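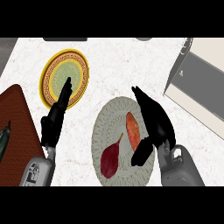

Home / Teaching stations / Rimgate

Rimgate Two-Hand Teaching Station
by Pletico

$2,475
In stock, ships assembled
Free returns on unopened stations

Add to cart
Ask us a question

Show a pair of robot arms how to do a kitchen job by doing it yourself, with your own two hands, before anything breakable is involved. Rimgate is a tabletop pair of Bultar hand controllers, a small recording box with a foot pedal, and our Maluleke kitchen software, all set up to talk to each other out of the box. You take hold of the controllers, the two arms on the screen follow along, and every move you make is saved as a demonstration you can train on.

We started selling Rimgate because so many of the people who called us about the Bultar controllers were really calling about everything around them. They had the handles, they had some kind of simulator, and they had lost most of a winter trying to get the one to drive the other without the left arm wandering off to the side! So we put the whole thing together on one bench and kept at it until a person who had never touched it could sit down and move a pear from one plate to another on their first morning.

What it feels like to use

The controllers are light and they're weighted so that they stay put when you let go, and you will let go, because everyone needs to scratch their nose sooner or later. Each one has a squeeze grip under the fingers that opens and closes the gripper on that side. Squeeze a little and the fingers come in a little. There's no button for open or closed, and people who come to us from game controllers sometimes miss having one for the first hour, and then they try to pick up something round and are glad of the grip.

The foot pedal starts a recording, ends it, and (held down) throws it away. We went back and forth about putting this on the handles, and our early customers were very firm with us: when both your hands are busy being a robot, your foot is the only part of you with any free time.

You work looking down onto the counter, with the two arms reaching in from your side of it, so that your left hand is the left arm and your right hand is the right arm. It sounds like a small thing. If you've ever tried to drive an arm that was facing you, you'll know it isn't small at all.

The Maluleke kitchen

Your station comes with the full Maluleke pack, which has 31 counter layouts and 103 things to put on them: plates, boards, vegetables, fruit, countertop appliances with doors and handles, and a good many odds and ends. You can move any of it to where you'd like it before you begin, or let the software shuffle the layout a bit between takes so that your arms don't learn one exact spot by heart.

The plates deserve a word. Some are plain and some have raised rims, heavy with pattern, and a fair number of customers have written in to ask why we bothered. A rim like that changes how you come in at the food. You find yourself bringing the lower finger down on the inside of the rim and tipping the wrist, without thinking about it, as you would at your own table, and that little tip of the wrist is the very thing you wanted to pass on to the arms.

Everything on the counter has weight and will roll, slide or tip if you bump it. Pears roll in a curve. You will learn a great deal about pears.

What's in the box

Bultar hand controllers, left and right, on one shared base plate
Recording box with power supply
Foot pedal with a long cord
Clamps for a desk or bench
Screen cable and network cable
Maluleke kitchen software, licensed to the station for as long as you own it
Printed setup guide (a real one, on paper, with a spiral binding so it lies flat)

You'll need your own screen and your own computer for training. The recording box handles the driving and the saving by itself, so the computer doesn't have to be in the same room. 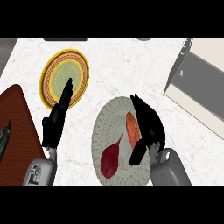 Reading time: 3 min

Getting good demonstrations: some advice from our bench

Osvaldo Sala has been teaching new owners on the phone and in our shop for as long as we've had a shop, and we asked him to write down what he finds himself saying over and over. He sent us a great deal more than this. We've kept the parts that apply to nearly everybody.

Start with one arm working and the other one parked. When you pick a job, such as taking the pear off the big plate and setting it on the small one with the yellow rim, decide before you press the pedal which hand will do the lifting. Leave the other gripper hovering somewhere sensible, above the plate where it's going to be useful later. New owners tend to hold the spare arm way out to the side as if it were somebody else's umbrella, and then it has a long trip to make when its turn comes, and the training picks up that long trip along with everything else.

Come in open. Spread the gripper wider than you think you need, bring it down over the food, and only then squeeze. With two things side by side on a plate, a pear and something long and orange beside it, say, it's easy to catch the neighbor with the back of a finger. Go slower there. If you do nudge the neighbor, keep the take anyway as long as you finished the job cleanly. A nudge you recovered from is worth having, and Osvaldo keeps quite a few of his.

Stem end or fat end? We get this question more than you might guess. For a pear lying on its side we like to close on the wide part, a little behind the middle, with the stem pointing away from the wrist. You can do it the other way. Please just do it the same way for a whole batch, and if you want to teach both ways, record them as separate batches and name them so you'll know which is which in January.

Don't stop in midair to think. If you've lost your place, finish the move badly or hold the pedal and throw the take away. A long pause over a plate looks to the training like something you meant to do, and you'll end up with arms that stop and hover over the plate for no reason you can remember.

Do 3 practice takes before you save any. Your hands will be stiff and your elbows will be too high. It passes.

Rest! We mean it. Most people's demonstrations get better for a while and then get quietly worse, and they don't notice until they play them back. Put the controllers down, walk around the room, have something to drink. The arms on the screen will stay where you left them.

Playing it back

After each batch you can watch your takes in order on the same screen, sped up or slowed down, and mark the ones you'd like to leave out. Nothing is erased until you say so. You can also trim the front and back of a take, and that's handy if you have a slow foot. Takes save as plain joint positions, gripper openings and camera views with matching times, in an ordinary folder structure that's described at the back of the printed guide.

If you plan to move on to real arms afterward, have a look at the compatibility sheet before you order, or call us with the make and model and we'll tell you what we know and what we don't. Demonstrations made on the simulated counter are a very good place to begin, and most owners go on to record a smaller set on their real bench with the same Bultar controllers. The handles don't care which pair of arms is on the other end.

Common questions

Can two people share a station?
Yes, and many do. Each person makes a profile with their own seat height and arm reach, and the takes are tagged with whoever was driving. Please don't have one person on the left controller and another on the right. It's great fun and the recordings are useless.

I'm left-handed. Does it matter?
Not a bit. Both sides are built the same, and you can tell the software to mirror the counter if you'd like the busy plate on your left.

How much desk do I need?
Enough for both elbows to swing out freely. If you write comfortably at the desk with a big atlas open, you have room.

Can I add my own plates and food?
You can bring in your own models through the import page. Give them a sensible weight, or they'll fly off the counter the first time you touch them.

Is there sound?
A soft click when the fingers make contact. You can turn it off, and in a shared office you'll probably be asked to.

From an owner

"I bought it for the simulator and stayed for the pedal. My left hand was hopeless for a week, and now I catch myself steadying the bowl with it at home while I stir. I'd like a longer cord on the power supply." Réka Erdős

(We've heard about the power cord from several of you. A longer one is available at no charge, so just put a line in the order notes.)

Help and returns

Phone help is open every day except Sunday, and you'll reach a person who has a station in front of them. Have your recording box switched on when you call, if you can. For returns on an opened station, write to us first and tell us what went wrong, and we'll try to fix it with you before anybody has to find the packing foam.

Goes well with Rimgate

Bultar spare squeeze grips, pair
Pletico bench clamps, deep jaw
Foot pedal, second, for shared benches
Maluleke object import guide, printed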